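Project Report: Collecting Demonstrations for a Memory Fitting Task

Ruwan Mollah and Fabian Reisinger
Serrano Teaching Lab, robotics option, second project

1. What we were asked to do

The brief was to record a set of examples of a person driving the arm through a job, train a model on them, and report whether the model could do the job by itself. We picked fitting a memory module into a desktop computer. The module starts in a holder on a printed plate next to the case, and it should end up in one of the slots on the motherboard.

We chose it because the previous group's report made a similar job sound easy. Their report gives a success rate but never says what they counted as a success, and we could not find their rejected recordings anywhere on the shared drive. We have tried to write down both.

Most of this report is about the recordings. The training part took one evening and there is not much to say about it. The recordings took most of the term and we think they explain nearly everything that went wrong afterwards.

2. Set-up

The tower is on its side with the side panel off, so the arm works down into it from above. The plate with the holders sits beside the case. We used two views for the model: the wrist camera, and a fixed camera looking across the whole workspace. Recording was done with the Ikolero software already on the lab machine. Arm positions and both camera streams are saved together, and the operator marks the start and end of each attempt with a foot pedal.

The wrist view is the one we argued over. Fabian's position was that it shows the slots closely and so must be the useful one. Ruwan's was that the fingers get in the way at exactly the point where the detail matters, and that the fixed camera is too far back to make up for it. We still do not agree, and we ran out of time to train on each view separately, which would have been the proper way to settle it. 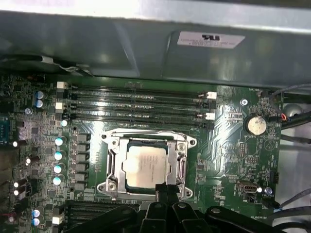

Figure 1. Wrist camera over the board, memory slots empty. 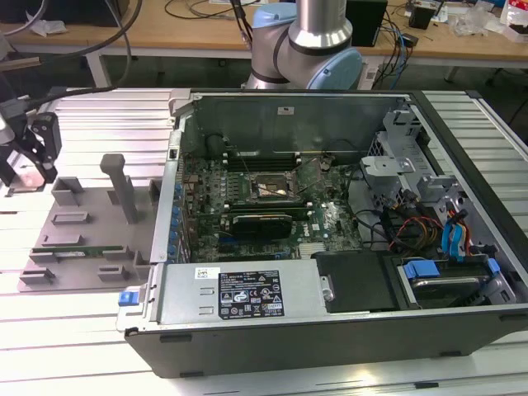

Figure 2. Fixed camera, with a memory module in its holder on the plate.

3. How we recorded

We took turns driving. An attempt began with the arm parked clear of the case and ended when the operator judged the module was in and had backed the gripper out. If the module was dropped, we pressed the pedal, put it back in the holder and started a new attempt.

We recorded 146 attempts. After checking them we kept 96.

The first batch was done before we had agreed any rules, and it shows. Ruwan came in from the right side of the slots and Fabian came straight down. Both worked, but they are different movements, and a model shown a mixture of them has no way of knowing that it should pick one and stay with it. The course handout calls this "variety" and says it is good for the data. We are not convinced. Variety in where the case is placed seems useful. Variety caused by two people having different habits looked to us like noise, and by the time we noticed it we had already used up our best lab slots.

From then on we both came straight down. We did not throw away the earlier attempts, as there would have been too few left.

4. Checking the recordings

We watched each attempt back at double speed and rejected it if any of the following applied:

The module was dropped at any stage.
The camera streams were out of step by enough to see.
The case moved on the rails when the arm pressed down.
The operator stopped in mid-air for a long time to think.
The module looked seated but came out with a light pull.

The last rule caused the most trouble. A module can look properly in and still be sitting high at one end, and this does not show well in either view. We only started doing the pull test partway through December, so the attempts before that were passed on looks alone. Some of the 96 are very likely bad. We cannot say which.

We also think the pausing rule was applied unevenly. Each of us was stricter about the other's pauses than about our own. Next time the person who drove should not be the person who marks.

5. Training and result

We trained on the kept set with the Zoltevico package using the default settings. The training loss went down smoothly and the curve looked very good, and we would warn other groups not to take comfort from that.

We then ran the trained model 40 times with the case in its usual position. It seated the module in two of those runs, pull test included. In most of the others it picked the module up from the holder cleanly, carried it across, and then hovered over the slots or pressed down slightly off the line. Picking up seems to have been learned. Fitting was not.

Both good runs came early in the session. The room lights were changed later on, but we did not write down when, so we cannot claim that this had anything to do with it.

6. What we would not claim

Our supervisor asked if more examples would have fixed the problem. We do not know, and we doubt anyone could tell from what we have. The set contains two driving styles, an unknown number of badly seated modules and only one case position. Doubling it would double all of that as well.

We would also not say the task has been "learned" in part, although an earlier draft of our poster did say so. The pick-up works with the holder where it was during recording. We never moved the plate, so we have not tested whether the model is looking at the module or just going to the same spot every time.

7. For the next group

Agree the approach direction before the first recording and write it on the bench sheet. Do the pull test from the start. Clamp the case. Keep the rejected attempts in a folder marked with the reason for each one, as we have done under Zusley on the shared drive. Record a few attempts with the plate moved, even if the supervisor says it can wait.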